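Week 4 handout: when the kitchen gets an arm

OK, so last week I promised we'd get out of the warehouse, and this week we're in food prep. Our case is Wostex, which runs the staff kitchens at Skovusdale and brought in an arm for stirring, plating and wiping down. They serve 500 lunches a day with 29 people on the payroll, and (this surprised me!) the headcount stayed the same after the first year. What moved was the work. The cooks I talked to spend their mornings checking portions and clearing faults, and a few of them really miss chopping onions with the radio on.

Before you read the Maltik report, look at who gets trained. Everybody was offered the course, but it ran at 3 p.m., right when the dish crew is busiest. Guess who didn't go!

A lot of the practice now happens in simulation, well away from the lunch rush.

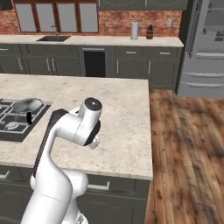

So my question for section is about pay. If a line cook learns to set up and correct a machine, is that still a line cook's job? Kourkoulas says yes and I say no, and we can fight about it on the board. Read pages 80 to 92 and bring one task from a job you've had.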